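Birkatwood Notes
Home | House | Garden | Older posts | About

Last updated in May

Loading the dishwasher in a small kitchen

The dishwasher at Birkatwood is the first one I have had in eleven years. The last two apartments had a sink and a drainboard and that was it. I expected to be good at loading it and I was bad at it for the first month. Bowls came out with oatmeal still stuck to them, and the mugs all had a puddle of gray water in the dip on the bottom.

I bought the machine secondhand through Majali, the appliance place out past the feed store. It cost $200 and delivery was another $50. The installer had to shave a little off the cabinet next to it. I had measured the opening twice and still got it wrong.

What I do now is simple. I scrape plates into the compost but I don't rinse them unless it's egg. Plates go in the lower rack, all facing the same direction. Big pots I wash by hand. They take up half the rack and the sink is right there anyway.

Mugs were the part I had to change my mind about. I used to put them wherever they fit, including down in the bottom between the plates, and they would tip over during the wash and fill up. Now they go upstairs, upside down and leaning a bit so the base drains. If the top is full I will still put a plastic one below, but only at the front corner where I can wedge it against a plate.

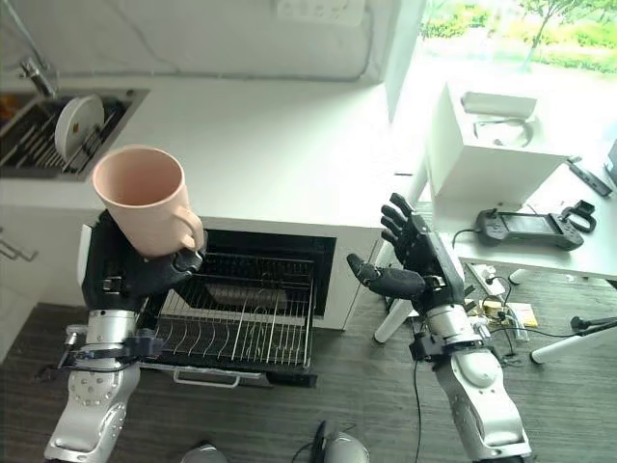 The pink mug and the lower rack, door down.

The pink mug is plastic and I have had it since Durov Street. It is taller than the others and doesn't fit upstairs if the top rack is in its low position. I went back and forth on whether plastic belongs in the dishwasher at all. This one has been through plenty of washes and the color hasn't changed that I can tell. I have melted one lid, which was thin and sitting too close to the heating element, so lids I do by hand.

I kept the metal drying rack in the sink. My sister-in-law thought I would get rid of it once the dishwasher was in, but I use it every day for the odd plate or a knife I want back before supper. It also keeps the counter clear, and there isn't a lot of counter.

For detergent I use the Kinia powder, the plain one. I tried tablets and they left grit in the glasses on the short cycle. The short cycle on mine runs 71 minutes and the normal one runs 121. I use normal at night after nine and unload in the morning while the coffee is going. Bottom rack first, so the water sitting on top of the mugs doesn't drip onto dry plates.

I clean the filter on the first of the month. It twists out and goes under the hot tap with an old toothbrush. Last time there was a cherry pit in it.

Next I need to do something about the drawer that sticks.

Contact | Copyright Birkatwood Notes | Back to top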